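Trarthorpe Evening School
Furnishing a Small Room, Session 5
Handout: Floors, tables and drawers
Tutor: Eugénie Lefèvre

Welcome back! Last time we got as far as walls and light, and a few of you went home and moved every lamp you own, which delighted me. Tonight we look down.

Patterned wood floors

Herringbone and chevron get mixed up constantly, even in shops. In herringbone the ends of the boards are cut square, so each one butts against the side of its neighbor and the zigzag looks broken, like a woven fabric. In chevron the ends are cut at an angle and meet in a clean point, so you get straight lines running up the room. Look at the ends, and from close by! From across a room I still get it wrong.

Both patterns are busy in the nicest way. A honey or tan floor laid like this already gives you color, direction and shine, so the furniture on top can be very plain. Every seam catches a bit of light. It also catches dust, so sweep along the boards first and then across.

Tables

Measure the space between the legs before you buy anything to go under or beside a table. Josué brought in his plan from Belavbridge last term with a lovely 200 cm table on it, and a chair that could not get past the leg. Square legs take up more knee room than you expect. Rounded corners on the top are wonderful in a tight room, especially where people walk past in a hurry.

White on a wood floor is one of my favorite pairings. It lifts the whole corner, and the shadow under the tabletop makes the floor look richer.

Drawers

Clear or translucent drawers are great for things you use every day and forget you own. Put a small label on the front edge anyway, so that other people can put things back.
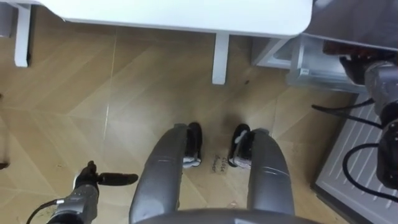 Leave enough floor in front of a drawer unit for the drawer to come all the way out, plus room for you to stand behind it. Draw the drawer open on your plan, with a dashed line. Adom did this for all 4 units in his Jarman Street studio and found he could fit one more!

For next session
Bring a floor plan of one corner, with the drawers drawn open.
Read pages 29 onward in the course pack.
Aled has the spare tape measures.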